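Wednesday, April 30, 2025

Day five of no sugar, or what Yuxi insists on calling a reset. I have a headache behind my left eye and I was short with the man at the pharmacy. I'm told this is the toxins leaving. When I asked which toxins, Yuxi sent me a link to a page that sells powder.

I should put down how I got into this, for when I read it back and wonder. In January Yuxi Shi did the Jernovley program, the one with the green booklet, and came out of it sleeping well and full of opinions. I don't doubt she slept well. She also quit the job with the night shifts that same month, and it seems to me that a person who stops working nights will sleep better on any diet you like, including one made of doughnuts. I said so at the time. She said I was being closed. So I said fine, I'll do it, and I'll write everything down, and if I'm wrong I'll say I was wrong.

The program costs $136. For that you get the booklet, a tub of powder called Akier (two scoops in water, mornings), and access to the message board. Sixty pages in the booklet and I have now read all of them, some twice. It says sugar is "stored as fog." It says the body "remembers" for 163 days. I would love to know who stood there on day 162 and day 163 and noticed the difference. There's a footnote number after that sentence and no footnote. I looked on the back cover too. 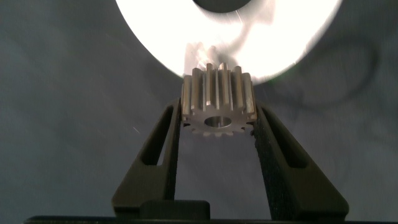

Breakfast was eggs again. I have nothing against eggs, but by the fifth morning they've stopped being breakfast and turned into a chore, like flossing. The powder tastes of chalk and lemon. I read the label properly today while the kettle boiled. The second ingredient is a starch with a long name, which as far as I can tell is the sort of thing the booklet tells you on page 12 to throw out of your cupboards. I posted a polite question on the board asking how that works. One person answered with a sunflower. Another told me to trust the process. Then the question was gone when I looked after lunch, and it may have been moved to some other section, I'm trying to be fair, but I looked through the other sections and couldn't find it.

What I will grant. I did not get sleepy at three o'clock yesterday, and I usually do. I also went to bed early on Monday since there was nothing in the house worth staying up to eat, so I don't know what to credit. My jeans feel the same. My skin is the same skin. Yuxi says it looks brighter, but she said that standing in the hall under the new bulb, and the week before she'd said I looked gray, under the old one.

Called Zeyu at lunch to complain. He did the Disteo thing a couple of years back, the one with the broth and the app that buzzed at you when it was time for a sip. He says he felt wonderful for the first stretch and then ate an entire coffee cake in a parked car. He doesn't think it did him any harm or any good. He thinks most of the wonderful feeling came from having paid. I asked whether he'd said that in his review and he admitted he gave it full stars on the first weekend and never went back to change it. I wonder how many of those reviews are people on their first weekend.

Afternoon was bad. There were lemon bars in the break room from Lykkegaard's, the good bakery, with the paper still on, and I walked past them more times than I had reasons to walk. I didn't have one. I'm not proud of this in any particular way, it just happened that I didn't. Had an apple. The booklet is against apples until the second phase, so if the fog doesn't lift I suppose the apple will be blamed. That is something I've noticed about the whole setup. If you feel good it's working, and if you feel awful it's also working, only deeper. I can't think what I could feel that would count as it not working. I wrote that on the inside cover of the booklet in pen so I can't return it now, though I doubt they take returns.

Things to ask Dr. — whoever I get on the next visit, they keep changing — whether the headache is only from cutting my coffee down. The booklet wants one cup a day and I was on four. I should have kept the coffee the same and changed one thing at a time. My own fault. As a test this is worth very little and I knew that on the first morning, when I changed breakfast, coffee, bedtime and powder in one go and then stepped on the scale as if it could tell me something.

Yuxi is coming over for supper tomorrow. Chicken and the green beans, no glaze. She'll ask how I feel and I am going to say "a bit rough, thanks" and leave it there. She means well. She brought me soup every night when I had the flu and never once told me what it was supposed to cure. I don't want a fight over a powder.

Still, I'd like her to get some of her money back. There's a phone number in tiny print on the underside of the tub. Rang it at four and got music, then a recording saying they were experiencing high volume, then music. I hung up and did the laundry. Will try in the morning before work.

Head still hurts. Going up. Second cup of coffee tomorrow, and if anybody asks, it's decaf.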